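Getting more children into junior hockey: the Corkby kit fund
Project report, 4 Mar 2020
Group: Adesuwa Sani, Khairul Latuheru

Our project looked at what stops children in Corkby from joining the junior ice hockey club. Most parents we spoke to gave the price of kit as the main reason. The club started a kit fund in May with a target of 2,000 pounds. Part of it comes from a tuck shop selling drinks on match days, and part from a sponsor, Clalto, which gives a set amount for every home goal.
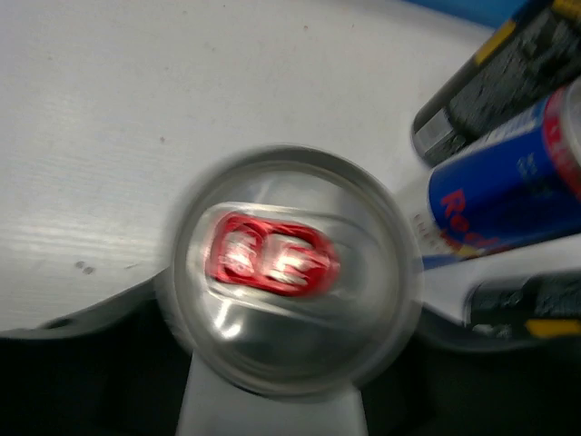
Halima Mohammed told us the goal money was nice to have but came in too unevenly to plan a season on, and that she would sooner see one fixed payment in the autumn.

We compared this with the scheme at Tamuno, where kit is lent out and handed back when it no longer fits. The fund there has dressed 12 children so far. Skates were the hardest item to supply, as sizes change so quickly.

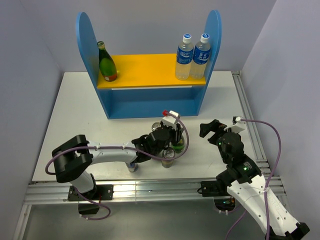 Figure 2. Shelf with a green bottle.

We suggest that Corkby tries lending for one season, starting with helmets and skates.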